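Thursday, May 8, 2025

I finally started on the spare room curtains this week. The old ones came with the house and I've wanted them gone since August. Imani Holloway offered me her sewing machine, so I've run out of excuses.

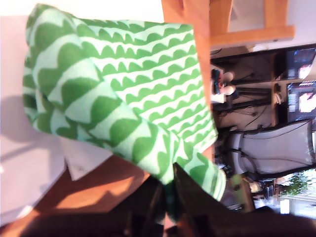
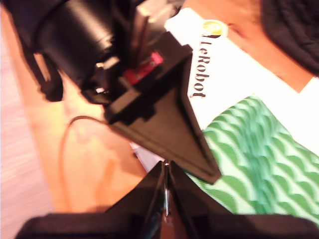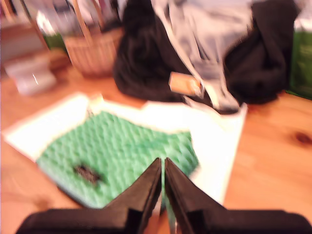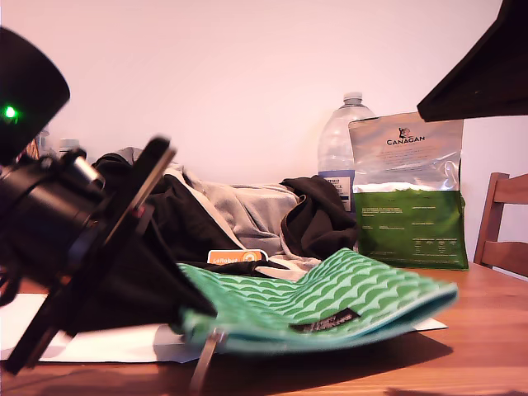

The window is 2000 mm wide and I'm making two panels, both lined. I haven't picked the fabric yet - I'm leaning towards a plain grey, but a green pattern like the scalloped one in the first photo would brighten the room. Hems are next weekend's job.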